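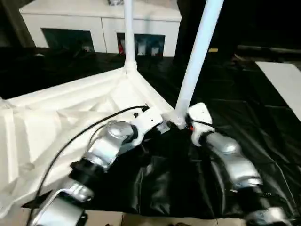

양팔 조립 모방학습: 검증 오차는 계속 내려가는데 실제 로봇의 성공률이 따라오지 않습니다

Ka-ming Fung
2025년 6월 20일 작성
분류: 로봇 조작 / 모방학습 / 평가 방법

안녕하세요. 한국어로 길게 쓰는 것은 아직 어렵습니다. 이상한 문장이 있으면 댓글로 알려 주세요. 고치겠습니다.

저는 Kurnier라는 이름의 과제에서 양팔 로봇의 조립 동작을 연구하고 있습니다. 작업은 흰 플라스틱 프레임에 다리가 달린 부품을 맞추는 것입니다. 사람이 원격으로 두 팔을 조종한 시연을 300개 모았고, 이 시연으로 정책을 학습합니다. 입력은 머리 쪽 카메라의 영상과 두 팔의 관절 각도이고, 출력은 앞으로의 짧은 동작 묶음입니다.

제가 비교하고 싶은 조건은 2개입니다. 하나는 단계 정보가 없는 기본 정책입니다. 다른 하나는 같은 구조에 단계 라벨을 보조 목표로 더한 정책입니다. 단계는 다음과 같이 3개로 나누었습니다.

접근: 두 팔이 작업 영역으로 들어와서 그리퍼가 부품에 닿기 전까지.
파지: 왼쪽 그리퍼가 프레임의 테두리를 잡고, 오른쪽 그리퍼가 다리 부품을 잡을 때까지.
정렬과 삽입: 다리 부품을 프레임 쪽으로 옮겨서 맞추고 놓을 때까지.

문제는 결과입니다. 단계 라벨을 더한 정책은 검증 오차가 확실히 더 낮습니다. 학습을 오래 할수록 더 내려갑니다. 그런데 실제 로봇에서 실행하면 기본 정책과 차이가 잘 보이지 않습니다. 어떤 체크포인트에서는 오히려 기본 정책이 좋아 보였습니다. 논문의 표에 무엇을 써야 하는지 모르겠습니다.

제가 특히 의심하는 곳은 파지와 정렬 사이입니다. 왼팔은 프레임의 앞쪽 왼쪽 모서리를 잡고 기다려야 하고, 오른팔만 움직여야 합니다. 정책을 실행하면 오른팔이 움직이기 시작할 때 왼팔도 조금 따라 움직입니다. 그러면 프레임의 위치가 변하고, 오른팔이 향하던 위치는 이미 맞지 않게 됩니다. 사람의 시연에서는 이런 동작이 거의 없습니다. 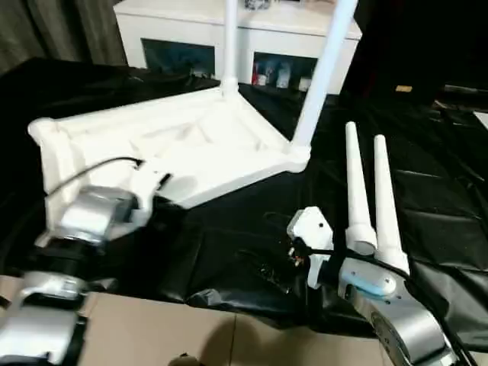
학습과 평가를 어떻게 했는지

검증 데이터는 모든 시연의 영상 프레임을 섞은 다음에 무작위로 뽑았습니다. 시연이 많지 않아서, 모든 시연을 학습에도 쓰고 싶었기 때문입니다.

체크포인트는 검증 오차가 가장 낮은 것을 골랐습니다. 실제 로봇에서는 조건마다 40회씩 실행했습니다. 부품의 처음 위치는 제가 매번 손으로 놓았습니다. 비슷하게 놓으려고 노력했지만 위치를 기록하지는 않았습니다. 먼저 기본 정책의 실행을 전부 끝내고, 그다음에 라벨이 있는 정책을 실행했습니다. 성공인지 실패인지는 제가 옆에서 보고 바로 적었습니다.

질문을 정리하면 이렇습니다. 검증 오차와 실제 성공률이 이렇게 다를 때, 무엇을 먼저 의심해야 합니까? 그리고 지금 가지고 있는 결과를 버리지 않고 쓸 수 있는 방법이 있습니까?

답글

endby_k

저는 비슷한 문제가 있었을 때 데이터를 더 모았습니다. 그러면 대부분 해결됩니다. 모방학습은 데이터가 가장 중요합니다. 그리고 바닥의 검은 깔개를 무늬가 없고 반사가 없는 것으로 바꾸어 보세요. 주름에 빛이 반사되면 신경망이 물체의 윤곽으로 잘못 볼 수 있습니다. 네트워크를 더 큰 것으로 바꾸는 것도 좋습니다.

 댓글, Ka-ming Fung: 답변 감사합니다. 깔개는 저도 생각했습니다. 하지만 두 조건이 같은 깔개를 썼는데, 왜 검증 오차에서만 차이가 생기는지는 이것으로 설명이 안 되는 것 같습니다.

 댓글, endby_k: 그 부분은 잘 모르겠습니다. 저희는 그냥 바꾸고 좋아졌습니다.

Ambros Nägeli
질문자가 채택함

저도 한국어가 모국어가 아니어서 천천히 쓰겠습니다. 질문에 필요한 정보가 거의 다 있어서 순서대로 말할 수 있습니다.

먼저 검증 데이터를 나눈 방법

저는 네트워크보다 이것을 먼저 고치겠습니다. 영상 프레임을 섞어서 무작위로 뽑으면, 검증 프레임의 바로 앞과 바로 뒤의 프레임이 학습 데이터에 들어갑니다. 이웃한 두 프레임은 거의 같은 영상이고 정답 동작도 거의 같습니다. 그래서 지금의 검증 오차는 새로운 상황에서의 오차를 말해 주지 않습니다. 이미 본 시연의 빈칸을 얼마나 잘 채우는지를 말해 줍니다.

단계 라벨을 더했을 때 오차가 더 내려간 것도 같은 이유일 수 있습니다. 보조 목표가 있으면 모델은 시연 안에서 현재 시점이 어디인지 더 잘 알게 됩니다. 이미 본 시연이라면 시점을 아는 것만으로 다음 동작을 꽤 잘 맞힐 수 있습니다. 새로운 배치에서는 이 이득이 많이 줄어듭니다. 이것은 제 추측이고, 다시 나누어서 학습하면 확인할 수 있습니다.

시연 단위로 나누세요. 하나의 시연은 전부 학습에 있거나 전부 검증에 있어야 합니다. 가능하면 녹화한 묶음 단위로 나누는 것이 더 좋습니다. 같은 날에 이어서 녹화한 시연들은 조명, 깔개의 주름, 조종하는 사람의 버릇이 서로 비슷합니다. 모든 시연을 쓰고 싶은 마음은 이해합니다. 설정을 다 정한 다음에 마지막 모델만 전체 시연으로 다시 학습하면 됩니다. 이 경우에는 학습 길이도 미리 정해 두어야 합니다.

오차를 평균 하나로 보지 마세요

접근 단계는 길고 움직임이 큽니다. 전체 평균 오차는 대부분 접근 단계에서 결정됩니다. 작업의 성공은 대부분 마지막의 짧은 구간에서 결정됩니다. 그러니까 평균이 내려가는 동안 마지막 구간이 나빠질 수도 있고, 평균만 보면 그것을 알 수 없습니다.

오차를 단계별로, 그리고 팔별로 따로 계산해 보세요. 특히 정렬 단계의 왼팔을 보고 싶습니다. 이 구간에서 왼팔의 정답은 거의 정지입니다. 아주 작은 오차도 평균에서는 보이지 않지만, 그리퍼가 프레임을 잡고 있으니 프레임이 그대로 움직입니다. 관절 각도의 오차와 함께 그리퍼 끝 위치의 오차도 계산하는 것이 좋습니다. 어깨 쪽의 작은 각도 차이는 손끝에서 커집니다.

체크포인트를 고르는 방법

검증 오차가 가장 낮은 체크포인트가 실제로 가장 좋은 체크포인트는 아닐 때가 많습니다. 하지만 실제 로봇의 결과를 보고 체크포인트를 고른 다음에, 같은 실행 결과를 표에 쓰면 안 됩니다. 고르는 데 쓴 실행과 보고하는 실행을 분리하세요. 저는 보통 학습의 마지막 체크포인트를 쓴다고 미리 정합니다. 가장 좋은 선택이 아닐 수 있지만 두 조건에 똑같이 적용됩니다.

질문에 "어떤 체크포인트에서는 기본 정책이 좋아 보였다"라고 쓰셨습니다. 그렇다면 체크포인트 사이의 차이가 두 조건 사이의 차이만큼 클 가능성이 있습니다. 난수 시드를 바꾸어서 다시 학습했을 때의 차이도 같이 보아야 합니다.

실제 로봇에서의 비교

지금 방법에는 문제가 더 있습니다.

순서: 한 조건을 전부 끝내고 다른 조건을 하면, 시간에 따라 변하는 것이 모두 조건의 차이로 들어갑니다. 깔개는 실행할 때마다 조금씩 밀리고, 카메라의 각도도 변할 수 있습니다. 두 조건을 섞어서 실행하세요. 섞는 순서는 스크립트로 미리 만들어 두면 됩니다.

처음 위치: 위치의 목록을 먼저 만들고, 두 조건이 같은 목록을 쓰게 하세요. 기준 영상을 저장하고, 현재 카메라 영상 위에 반투명하게 겹쳐 보면서 부품을 놓으면 꽤 정확합니다. 이렇게 하면 결과가 짝이 됩니다. 짝이 있는 결과는 맥니마 검정처럼 짝을 이용하는 방법으로 비교할 수 있고, 같은 횟수로 더 많은 것을 알 수 있습니다.

판정: 어떤 정책이 실행되는지 알면서 성공을 판정하지 마세요. 영상만 저장하고 나중에 조건의 이름을 가린 상태에서 판정하세요. 성공의 기준도 글로 먼저 써야 합니다. 예를 들어서 다리 부품을 놓은 뒤에 빠지지 않아야 하는지, 살짝 기울어진 것도 성공인지를 정해야 합니다.

조건마다 40회라는 숫자에 대해서도 말하겠습니다. 큰 차이를 찾기에는 괜찮지만 작은 차이를 주장하기에는 부족합니다. 성공률이 중간쯤일 때 신뢰구간이 상당히 넓습니다. 윌슨 구간을 계산해서 표에 같이 쓰세요. 구간이 많이 겹치면 "차이를 확인하지 못했다"라고 쓰는 것이 맞습니다. "차이가 없다"라고 쓰면 다른 뜻이 됩니다.

왼팔이 따라 움직이는 문제

이것은 평가의 문제와 따로 보아야 합니다. 시연에서 왼팔이 정지하고 오른팔이 움직이는 구간이 짧으면, 모델은 두 팔이 같이 움직이는 구간을 더 많이 배웁니다. 간단한 확인 방법이 있습니다. 왼팔의 파지가 끝난 시점부터 왼팔의 명령을 고정하고, 오른팔만 정책으로 실행해 보세요. 성공률이 많이 올라가면 원인의 큰 부분은 왼팔입니다. 변하지 않으면 오른팔의 정렬 자체를 보아야 합니다.

다만 이 실험은 원인을 찾는 데만 쓰고, 표의 본 결과에 섞지 마세요.

지금의 결과를 버려야 하는지

버리지 않아도 됩니다. 예비 실험으로 쓰고, 순서와 처음 위치를 통제하지 않았다고 분명하게 적으세요. 영상이 남아 있다면 가린 상태에서 단계별로 다시 판정할 수 있습니다. 실패가 어느 단계에 모여 있는지는 지금 데이터에서도 볼 수 있습니다.

 댓글, Ka-ming Fung: 정말 자세한 답변 감사합니다. 하나만 더 여쭙겠습니다. 단계별 성공률을 쓸 때 분모는 전체 실행입니까, 아니면 앞 단계를 통과한 실행입니까?

 댓글, Ambros Nägeli: 둘 다 쓰는 것을 권합니다. 앞 단계를 통과한 실행만 분모로 하면 단계의 어려움을 볼 수 있습니다. 하지만 두 조건에서 통과한 실행이 서로 다르니까, 이 값으로 두 조건을 직접 비교하면 조심해야 합니다. 주된 비교는 전체 실행을 분모로 하세요.

 댓글, Ka-ming Fung: 이해했습니다. 실행 영상은 다 남아 있으니까 판정부터 다시 하겠습니다.

Frei

위의 답변에 동의하고, 라벨에 대해서만 조금 씁니다. Maltville에 있을 때 비슷한 데이터의 라벨을 관리한 적이 있습니다.

단계의 경계를 누가 어떻게 정했는지가 질문에 없습니다. 양팔 작업에서는 한 줄의 단계 라벨이 잘 맞지 않을 때가 있습니다. 왼쪽 그리퍼가 이미 프레임을 잡았고 오른쪽은 아직 부품을 잡지 않았으면, 이것은 접근입니까, 파지입니까? Fung 님의 정의로는 파지일 것 같지만, 오른팔만 보면 접근입니다. 이런 구간에서 라벨은 한 팔에 대해서는 틀린 정보를 줍니다. 왼팔과 오른팔에 라벨을 따로 붙이면 이 문제가 없어지고, "왼팔은 유지, 오른팔은 이동"이라는 상태를 직접 표현할 수 있습니다. 왼팔이 따라 움직이는 증상에도 도움이 될 수 있다고 생각합니다. 이것은 제가 이 작업에서 해 본 것은 아닙니다.

또 하나는 카메라입니다. 질문의 첫 사진에서는 팔은 보이지만 끝부분이 화면의 아래로 나가서 그리퍼가 보이지 않습니다. 다른 사진에서는 두 그리퍼가 다 보입니다. 머리 쪽 영상만 보고 라벨을 붙였다면, 그리퍼가 화면에 없는 시간의 경계는 믿기 어렵습니다. 그리퍼의 열림 값이 기록에 있으면 그것으로 경계를 먼저 잡고, 영상은 확인할 때만 쓰세요.

그리고 라벨을 붙이는 사람이 두 명 이상이면 일부 시연은 모두가 같이 라벨을 붙여서 경계의 시간 차이를 계산해 보세요. 사람 사이의 차이가 정렬 구간의 길이와 비슷하다면, 모델을 바꾸기 전에 지침을 고쳐야 합니다.

 댓글, Ka-ming Fung: 라벨은 저 혼자 영상만 보고 붙였습니다. 그리퍼 값은 기록에 있는데 쓰지 않았습니다. 팔별로 나누는 것은 생각하지 못했습니다.

 댓글, Frei: 그러면 그리퍼 값으로 만든 경계와 지금 라벨의 차이를 먼저 그래프로 그려 보세요. 차이가 큰 시연만 다시 보면 시간이 많이 들지 않습니다.

 댓글, Ambros Nägeli: 팔별 라벨은 좋은 생각입니다. 다만 그렇게 하면 비교 조건이 하나 늘어납니다. 9월 전에 실행을 다 끝낼 수 있는지 먼저 계산해 보세요.

 댓글, Ka-ming Fung: 네, 우선 시연 단위로 다시 나누어서 학습을 시작했습니다. 단계별, 팔별 오차가 나오면 이 글의 아래에 추가하겠습니다.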